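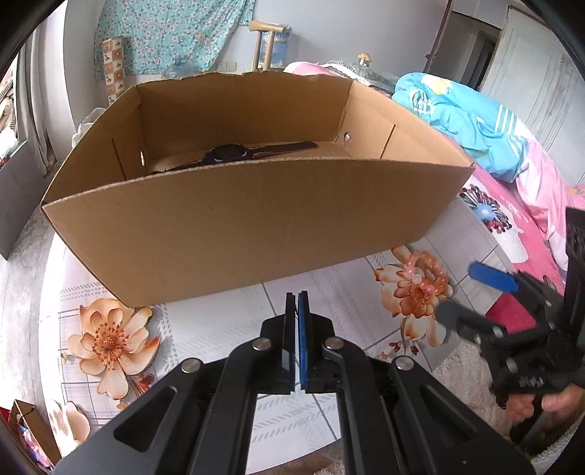

Re: [small-sellers] Arkance right-size boxes, worth switching?

On 30 December 2019, a member in Berneck wrote:

> Hi all,
>
> We've been offered a place on the Arkance program starting in February and
> I wanted to see if anyone here has tried it. The idea is that you send them
> your order history, they work out the best set of box sizes for what you
> sell, and you buy the boxes from them on a one-year deal. Their rep says
> most shops our size cut their shipping bill by a fifth. He had a case study
> from a gift shop called Samarakoon that went from five box sizes to
> fourteen and saved $824 in the first quarter.
>
> We mostly ship small stuff, and I know I'm guilty of grabbing whatever box
> is closest and stuffing it with paper. So it sounds like a no-brainer. The
> setup fee is $400 but they say it pays for itself by spring. Customers also
> complain about big boxes with one tiny thing in them, so there's that.
>
> Anyone see a reason not to?

A few, yes. I sat through the same pitch last year (same gift shop, same slide with the green arrow), and I came away with more questions than I had going in.

Start with the $824. Saved compared to what? When I asked, the answer was "compared to projected spend," and the projection was made by Arkance. If I get to make up what you would have spent, I can save you any amount you like. I asked for the shop's real postage totals from the same quarter a year earlier and was told that was confidential. Maybe it is. But then please don't put the other half of the sum on a slide.

I'd also want to know which quarter. A gift shop's first three months on a program could be its slowest months or its busiest, depending on when they signed up. If they signed in January, their bill went down because it was January.

Then the boxes themselves. Going from five sizes to fourteen sounds great until you have to put fourteen bundles of flat cardboard somewhere. We have one wall of shelving and it's full. You also have to buy each size in a minimum bundle, and I'd bet that three or four of those sizes will barely move. Ask the rep what happens to sizes you don't use. On the contract I was shown, you keep them and you keep paying for them.

And fourteen sizes means the person packing has to pick the right one out of fourteen, all day, often in a hurry. You said yourself that you grab whatever box is closest. So do I. I don't see why owning more boxes would cure either of us of that.

Now the part that really bugs me, the "cut by a fifth" claim. What you pay on a parcel depends on weight, distance and, for some services, size. If you ship small, light things, a good share of your orders probably falls under the cutoff where size starts to matter. For those, a smaller box saves you a bit of cardboard and a bit of filler, and the postage stays where it was. I went back through our own records for one month to check this. Out of 573 parcels, there were 20 where a smaller box would have put us in a cheaper price band. Twenty! I could have fixed all of those by being less lazy, for free.

I'm sure there are shops where it works out differently. If you sell lampshades or pillows, you are paying to ship air and you should look hard at it. But you said small stuff, and I think the numbers will come out closer to mine than to the slide.

On customers complaining about big boxes: they do, and they have a point. It looks silly and it's a pain to get rid of. I'd like to see how many of them stop buying over it, though. We get far more grief about things arriving broken, and a box with no room for padding is a good way to get more of that. Someone on this list (it was the thread on the Gorkska mailers, if you want to look it up) switched to tight-fitting cartons and had to go back, after the corners started taking the hits that the paper used to take. One story isn't proof either, I know. It's still one more story than the rep will tell you.

What I'd do before paying anybody $400:

Pull one ordinary month of orders. Leave out the holidays.
Write down the box size used and the smallest size that would have worked with padding.
Look up the postage on both.
Add up the difference, take off the setup fee and the higher price per box, and see what's left.

It took me two evenings and a pot of coffee. If what's left is a real number, great, then go back to the rep and make him put a guarantee in writing. He wouldn't do it for me. He said "every business is different," which was odd to hear after half an hour of being told that most shops my size save a fifth.

There's also a cheap middle road. We added two sizes to the ones we already had, one very small and one long and flat, bought from the same local supplier with no contract. I put the small ones on the shelf right next to the packing table and moved the big ones to the far end – so now the laziest choice is usually a decent one. I won't claim a percentage for it, as I didn't measure it properly before and after. Filler does seem to last longer.

One more thing to read closely is the order history part. They want item names, weights and ship-to ZIP codes, and the paper I saw let them keep all of it after you leave. Maybe they've changed that. I'd ask for the current version before sending a single spreadsheet.

If anybody here is on the program and has their own before-and-after bills, I'd like to see them, and I'll happily eat my words. Bills, please – no slides.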